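Prider publishes second edition of its bench-top robot arm practice guide

10th September

Prider has released the second edition of its good practice guide for small robot arms used at bench height. The revised text replaces the version that has been in use at the Busenel workshop in Kustville and at the sites that adopted it afterward. It applies to single-arm cells mounted on a fixed table and used for sorting, placing and grouping light parts. Mobile units, ceiling-mounted arms and cells with a conveyor feed remain outside its scope.

The guide is voluntary. It does not replace a site risk assessment, and it does not change any duty an employer already has under workplace safety law. Where the guide and the arm maker's manual differ, the stricter value applies.

A draft was open for comment until the end of July. Most replies dealt with speed limits during set-up and with the wording on workpiece support. Both sections were rewritten before release.

Set-up and speed

The first edition gave one speed limit for every mode in which a person could reach the arm. The second edition separates teaching from supervised running. While an operator is teaching positions by hand or by pendant, tool speed must be limited by the controller, and the limit must not be adjustable from the same screen used to enter positions. Once a program has been taught, its first full cycle is to be run at 20 per cent of programmed speed with an operator at the stop control. If the cycle completes without a fault, speed may be raised in steps. The guide leaves the size of the steps to the site but requires them to be written down before the trial begins.

A change of tool, a change of table fixture or a controller software update counts as a new set-up. The reduced-speed cycle has to be repeated in each case. Several replies to the draft asked for an exemption when a tool is swapped for another of the same model. The request was declined, on the grounds that tool length can vary after refitting and that a small difference is enough to bring the tip into contact with the work surface.

Clearance above the work surface

Vertical clearance is now treated separately from horizontal clearance. When moving sideways between positions, the tool must travel at a height that clears the tallest part in the work area, including any part already held. The travel height is stored as a named value in the program and is not to be typed into individual moves. Moves that go below travel height must be vertical or close to vertical unless the task record says otherwise.

The section on parking has been shortened. An arm left idle between cycles may stay over the work area provided the drives are in a monitored stop. At the end of a shift it must be sent to its home position and isolated. The earlier wording allowed a third state, in which the arm was powered and unmonitored but covered. That option has been removed.

Workpiece support and fixing

The guide now distinguishes between the table, meaning the fixed structure to which the arm is referenced, and the support, meaning any board, tray or mat placed on the table to carry the parts. Supports must be located so that they cannot shift under the largest sideways force the arm can apply at its set limit. Friction alone is not accepted as a means of location for hard supports such as timber, metal or rigid plastic. Stops, dowels, clamps or screws are all permitted.

Hardware used for fixing should sit below the upper face of the support where this is practicable. Where it does not, its position must be entered in the program as a keep-out area. Perforated tables are accepted without further testing, but unused holes within reach of the tool should be checked for loose fasteners at the start of each shift.

Timber supports are allowed for dry work. They have to be flat, free of raised grain and replaced when the surface is marked deeply enough to catch a part. A revised note covers glare. Sealed or oiled timber can reflect overhead lighting strongly enough to affect a camera, so sites using vision are asked to check detection over the full area of the support with the lights set as they would be in normal running. Checking only the places where parts usually sit is listed as a common fault.

Parts used in trials

An annex on trial parts appears for the first time. It recommends that sorting and grouping trials be run with light plastic shapes before production parts are introduced. The set should include shapes that roll, shapes with flat sides and shapes with points or lobes, because each type behaves differently when nudged or released slightly off position. Colours should be plain and clearly different from the support.

Touching parts are dealt with in some detail. When two parts sit hard against each other, the fingers or tip of a tool may not fit between them, and a vision system may report them as a single object. The annex asks that every trial include groups of touching parts as well as parts standing apart, and that results for the two be recorded separately. A combined success rate is not to be used as evidence that a cell is ready for production.

The annex also asks for clear space on the support. Part of the surface should be left free during a trial so that a part dropped or pushed out of position can come to rest without reaching the edge. No fixed percentage is given. Sites are to justify the space they leave by reference to the shape most likely to roll.

Records

Record-keeping has been reduced. The first edition called for four forms per cell. These have been merged into 2, a set-up record and a fault log. The set-up record holds the tool, the support, the fixing method, the travel height and the speed steps. The fault log is kept at the cell and must be readable without logging in to the controller.

Each fault entry should state what the arm was doing, which part was involved and whether a person was within reach. Dropped parts must be logged even when the cycle continues. Prider says the earlier practice of logging only stoppages hid repeated gripping faults, which then showed up after production parts had been introduced.

Logs are to be reviewed after every 700 cycles or once a month, whichever comes first. The review can be carried out by any trained operator other than the one who set up the cell.

Training

Operators trained under the first edition do not have to requalify. They are expected to complete a short bridging unit on travel height, support fixing and the new fault log. Busenel will run the unit at its Kustville workshop in groups of 4, with each operator carrying out one complete set-up under supervision. Sites with a qualified trainer may deliver it themselves using the same checklist.

The unit includes a practical exercise in which the operator finds and corrects a support that has not been properly located. There is no written test.

Transition

Cells already in service may continue under the first edition until their next set-up change. From that point the second edition applies in full. New cells should be commissioned under the second edition from the outset.

Czerwiński, which supplies tables and fixing hardware to a number of sites using the guide, has said it will add the support location checks to its installation sheet. Existing customers will receive the revised sheet with their next order or on request.

The guide can be obtained from Prider at no charge in electronic form. A printed copy with laminated checklists is available to order. Comments on the new annex can be sent to Prider in writing and will be held for the next revision, for which no date has been set.

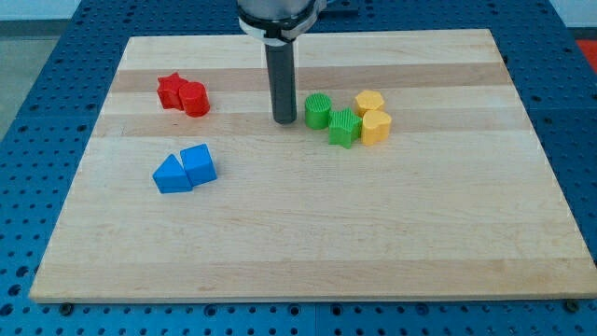
Coloured plastic shapes grouped on a timber board beneath the arm, with a perforated table under the board.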